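## Preguntas frecuentes sobre los planificadores imprimibles de Ikside

*Última revisión: 29 de octubre de 2025*

Antes de escribirnos, eche un vistazo a esta página. Contestamos todos los correos, pero los que preguntan dónde está el botón de descarga los contestamos con un suspiro.

### ¿De verdad son gratis?

Sí. Los planificadores mensuales de menús, las listas de la compra y las etiquetas para tarros se descargan sin pagar y sin dejar la dirección de correo. La colección Barance es la única de pago, porque lleva ilustraciones a mano y la mano también come.

### ¿Cuántos diseños hay?

En este momento, 331. De esos, 43 son variantes del mismo menú semanal en distintos tonos de verde. Sabemos que son muchos verdes. Los pidieron ustedes.

### He impreso la hoja y me sale cortada por la derecha

Su impresora está en tamaño carta y el archivo en A4, o al revés. En el cuadro de impresión elija «Ajustar a la página» y vuelva a probar con una hoja usada, por la cara limpia. Si sigue cortándose, descargue la versión con márgenes anchos, que termina en *-m* y está en la misma ficha del diseño.

### ¿Y si el color no se parece al de la pantalla?

No se va a parecer. La pantalla emite luz y el papel hace lo que puede. El rosa empolvado tiende a salir salmón en las impresoras de tinta, y el gris perla sale lila cuando al cartucho amarillo le queda poco. Para quien no quiera disgustos está la serie Ko, toda en blanco y negro, con puntos, rayas o cuadritos. Gasta poquísima tinta.

### ¿Qué papel recomiendan?

Para las hojas que van a la nevera, papel normal de 80 gramos. Para las etiquetas, adhesivo mate; el brillante queda precioso hasta que se intenta escribir «lentejas» con bolígrafo. Las portadas agradecen una cartulina de 160 gramos, siempre que su impresora la acepte – mire el manual, ese cuadernillo que está en el cajón de las pilas.

### ¿Puedo rellenarlo en el ordenador antes de imprimir?

Los archivos marcados como «editable» sí. Se abren con cualquier lector de PDF reciente, se escribe en los recuadros y se guarda una copia. Los recuadros no crecen: si su cena del martes necesita cuatro líneas, le sugerimos cenar otra cosa o bajar el tamaño de letra.

Una lectora nos preguntó si funcionaban en un equipo de oficina conectado todavía a una red Novell. No lo hemos probado. Le deseamos suerte y nos gustaría saber cómo acabó.

### ¿Puedo plastificarlo?

Puede, y con rotulador de pizarra le durará todo el curso. Deje un borde de medio centímetro sin recortar alrededor de la hoja o se abrirá por las esquinas. Los rotuladores permanentes son permanentes. Lo ponemos por escrito a petición de varias familias.

### ¿Puedo repartirlos en clase o en mi asociación?

Sí, hasta 1000 copias por diseño y sin quitar la línea pequeña del pie. Lo que no puede hacer es venderlos, ni sueltos ni dentro de un «pack de organización definitiva». Hemos visto ya unos cuantos packs definitivos con nuestros puntitos.

### ¿Cuándo sale el calendario nuevo?

Siempre antes de enero, que es cuando todo el mundo se organiza la vida. En febrero el número de descargas recupera su modestia habitual. El calendario empieza en lunes; hay una versión que empieza en domingo, en la pestaña «Otros formatos».

### ¿Aceptan peticiones?

Las apuntamos todas y tenemos 1123 en la lista. Hacemos antes las que caben en una sola hoja. Un planificador de riego para plantas de interior, por ejemplo, salió en una tarde; el de «turnos de baño para seis personas y un gato» lleva más tiempo del que nos gustaría reconocer.

### He encontrado una errata

Escríbanos con el nombre del archivo, que figura en el pie de la hoja. La corregimos y subimos la versión nueva con el mismo enlace. Durante una temporada tuvimos un menú con dos miércoles, y hubo quien nos pidió que lo dejáramos así.
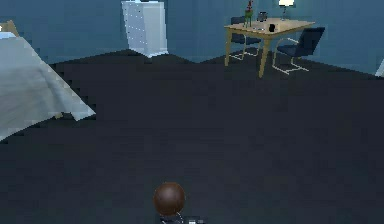 Ko, desde los comentarios, pregunta si la lista de la compra editable podría traer una columna para el precio, porque la suya la añade a regla todas las semanas y ya le va saliendo torcida.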